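About Kurndale Shared Workshop

Kurndale is a member-run workshop for people who build automation at small scale. It began in April in a rented unit on the Prurnport road, with 3 members and one arm that needed a new shoulder bearing. Membership now stands at 23. Most members have day jobs in other trades and come in to work on machines they can't keep at home.

The main shared build is Ban, a two-arm sorting cell. It works on small plumbing hardware, mostly brass gate valves with red handwheels, presented in a steel tray between two plastic bins.

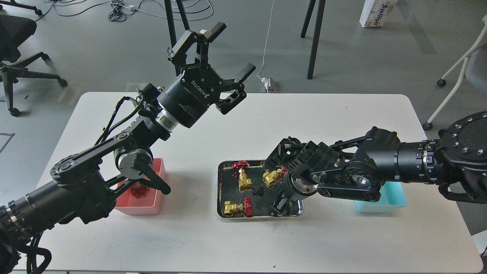
Valves were chosen as the standard part for practical reasons. They are heavy for their size, they settle at odd angles, and the handwheel and body call for different grasps. A controller that copes with a valve usually copes with a bracket or a hose fitting.

The cell is run on a plain white table. Bins, tray and parts are ordinary items that any member can replace. 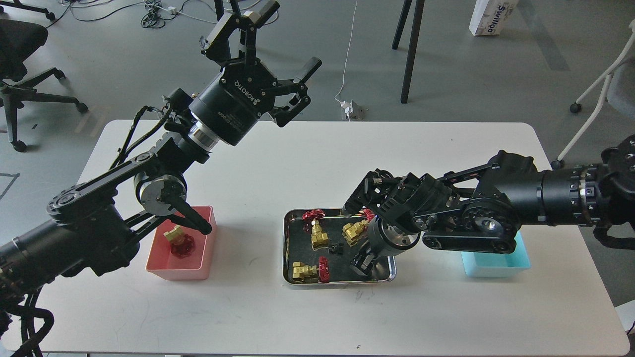

How we work

Each build has a lead, a written log and a fixed test. For Ban the test is a block of 300 picks, recorded in full -- dropped parts included. Siu-ming Hsu leads the build and maintains the motion code. Changes to grip force or approach angle go through the log before they go on the arms.

Small black gears are sometimes left in the tray with the valves as mixed parts.
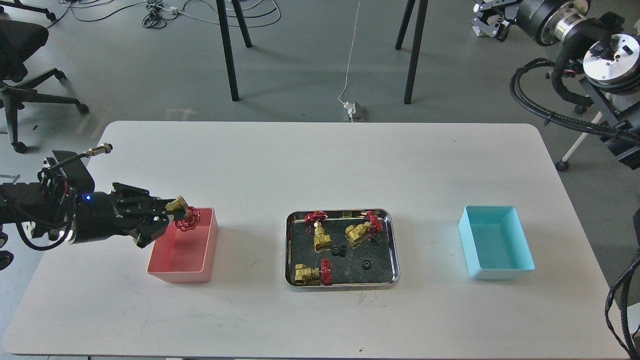 What members get

Bench space, hand tools, a stocked fastener wall and time on the cell in blocks of 10 hours. Arm time is booked through Plukudwood, our scheduling and logging tool, which was written in-house. New members complete the stop-button and reach-zone briefing before their first booking.
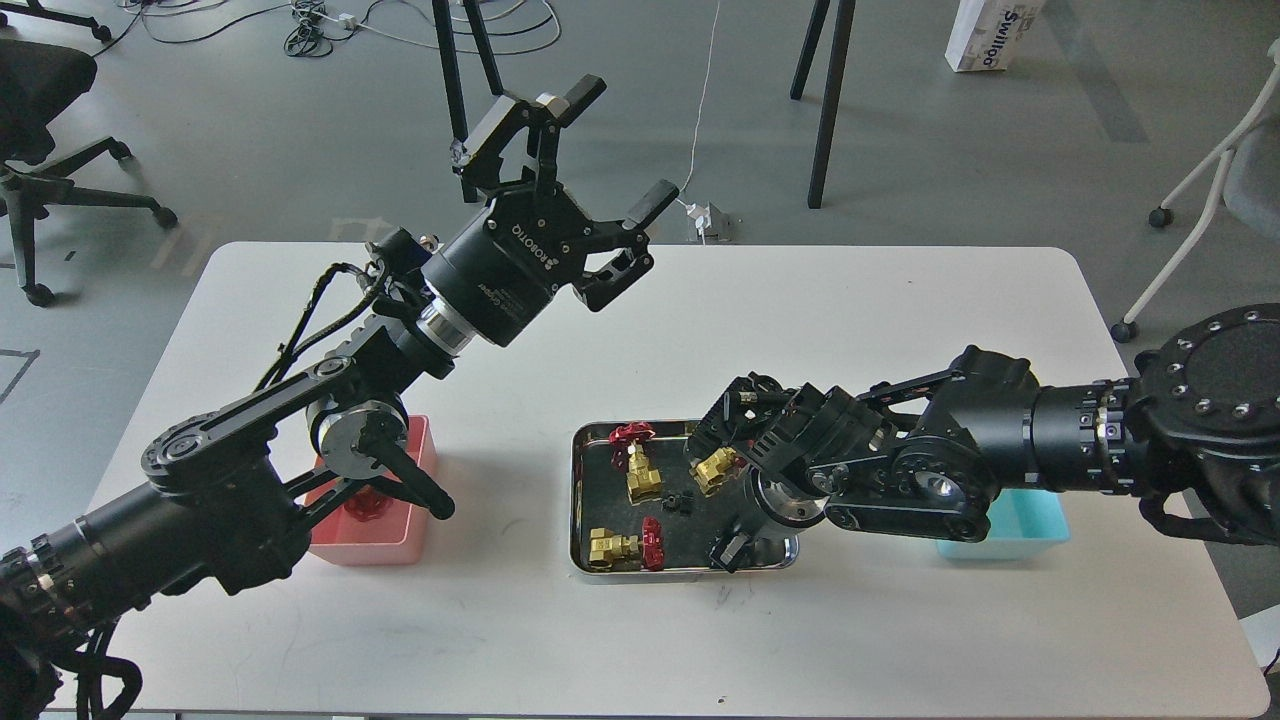 Ban at the valve tray, both arms over the table.

Page last revised 26 Jun 2021.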